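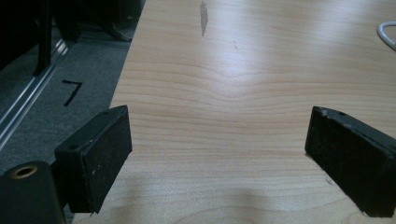
May, vat notebook, new page as the last one got soaked

8.15 am. Trevaskis order again. They want the cover weight, 165 gsm, off-white, deckle on all sides, same size as the winter lot. Winter lot was a bit heavy if the scales are right and I don't think the scales were right. Recalibrated this morning with the brass weights. Reads true now, or true enough.

Fibre: cotton rag from the Pusis bale, half and half with the linen offcuts. Pusis bale smells musty at the bottom. Picked out the worst. Anything with a seam or overlocking goes in the other bin, it was polyester thread again and we all remember the shiny hairs in the Bilula cards. If you're sorting rag please turn the cuffs inside out and LOOK.

Soaked overnight. Water this morning the colour of weak tea, drained, rinsed until clear, took ages. Tap pressure dreadful until half past nine or so, then fine.

Beating. Loaded the beater slower than usual, small handfuls, no jams. Roll up high to start, just opening the fibre out, then brought it down in steps. Forty minutes was what the old card said for this mix, 40 on the clock from the last handful in. Jar test at the end of that: still little clouds hanging in the water, strings in it. Gave it longer, testing as I went. Didn't write down how much longer, sorry. Stopped when the jar looked like even fog with no lumps when held to the window. Somebody had moved the jar, found it under the sink full of brushes. It's the jar with tape on the lid. Leave it.

Thoughts on the beater while I remember:
- bearing on the drive side is warm after a long run. Not hot. Grease it before the next one.
- drum washer mesh has a hole starting near the seam
- belt squeals for the first minute then settles
- bedplate wants looking at. I think we're getting more cutting than brushing out, sheets off the last linen run tore too easily along the grain, and hand-made paper shouldn't really have much grain to tear along

Sizing: internal, in the beater, at the end, roll up. Used the old tub. Went lumpy on top so I skimmed that. Whisked it into warm water first and let it go in as a thin stream. The new tub from Cular is still sealed, don't open it until the old one's finished, it doesn't keep.

10.40. Vat filled to the 51 litre mark and pulp added by jugfuls. Formation aid, a small splash only. Last time it was overdone and the mould took forever to drain, you could have gone for a walk.

First pulls. Rubbish. Always are. Too thin, then far too thick, then one with a great thumbprint of a drip in the middle from my sleeve. Roll your sleeves up. Threw them back. Got the hang of it after a bit, shake left to right then front to back and stop before it sets, I keep going a beat too long and it makes a ridge on the near side. Checked a couple by couching on a scrap felt and pressing by hand, then ironing dry and weighing. Under weight. Charged the vat again, stirred from the bottom, next one on the nose.

NOTE the vat thins faster than you'd think with sheets this heavy. Recharge little and often. I was waiting until I noticed and by then several sheets were light. Better to add a measured jug every few sheets and keep the feel the same. Will try writing a proper recharge table. (Said that in the autumn as well.)

Couching. Felts were too dry at the start, sheet stuck to the mould at the corner and folded over on itself. Wet them properly, wring, then build the little hump in the middle of the board from folded felt. Once the hump was right every sheet came off cleanly with one roll. The curved board that somebody started making last year would be better. Where is it?

Bubbles. Two sheets with blisters under, from setting down flat instead of rolling. My fault, tired wrist.

12.30 lunch, vat covered

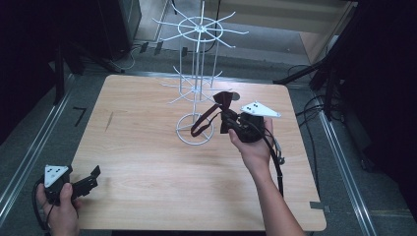
Afternoon. Post into the press, pressed in stages. Brought it down until water ran freely, waited for it to slow, down again. Rushing this is what crushed the winter sheets, those wavy veins across the middle were water trying to get out sideways. This time let it sit between turns and made tea. No veins that I can see on the top sheet. Floor drain slow, bucket under the front lip just in case.

Swapped to the blankets with the finer face for the second pressing. The old felts leave a weave mark on one side, and Trevaskis mentioned it last time, in a nice way, but they did mention it. Finer blankets shed a bit of fluff. Brush them before use, outside please.

Parted the sheets. Heavy ones are lovely to handle damp, they hold their own weight and you can lift from two corners without that horrible stretching feeling. A few went on the boards for a smooth face, the rest in the drying box between blotters and card with the fan on. Thermostat set to 40, it was way up where somebody had been drying the labels. Too hot and the edges go before the middle and you get cockle that no amount of pressing will shift. Low and slow. Change the blotters this evening and again first thing.

Blotters: running short. The pile is over a year old and some have tide marks which will print through onto white work. Keep the marked ones for the dyed stock. Have asked for a price on more.

Colour. Off-white came out slightly warmer than the reference strip. Wet sheets always look darker so might be nothing, check dry, by the north window, not under the strip lights. If it's still warm then it's the linen, that batch was less bleached than the last. Could cut the linen back to a third, would lose some rattle though. Trevaskis like the rattle.

Bilula want samples too, with petal inclusions. Not keen. Petals go brown, they always go brown, and then we get an email. Have suggested onion skin or the blue thread clippings instead, both behaved in the tests on the wall. If they insist on petals they should be the cornflower ones and nothing pink. Need to sort a separate small vat so we dont get bits in the white for the rest of the spring. The grey tub would do with the small mould.

Mould repairs. Big mould has a laid wire sprung loose near one end, made a faint extra line on every sheet from this morning. Only seen when you hold it to the light. Pushed it back and stitched it down with fine wire, will see. Deckle is rocking at one corner too, pulp is creeping under and giving a feathery double edge. Some people would pay extra for that. Planed a whisker off the high corner, then it rocked the other way, of course. Left it to dry out properly before touching it again. Wood's swollen, it's been wet all week.

Clean-down: vat pulp strained and balled up, squeezed out, in the fridge, labelled. Use within a few days or it goes pink and stinks. Beater flushed through until the water ran clear, roll left up. Mesh trap under the sink emptied, full of the usual. Felts rinsed and on the line but it's trying to rain so they may be hung over the pipes by the time you read this.

To do
recharge table
grease drive side bearing
patch washer mesh
blotters
dry weights for this batch, write them HERE not on the back of an envelope
find the curved board
answer Bilula re petals

5.50 pm. Quick feel of the sheets in the drying box. Edges starting to go papery, middle still cool to the back of the hand. Blotters changed, top weight put back on. One sheet has a hair in it. Probably mine. Set that one aside for envelopes.

Evening check, later: fan was off. Somebody had used the socket for the kettle. Back on now and I've taped over the plug.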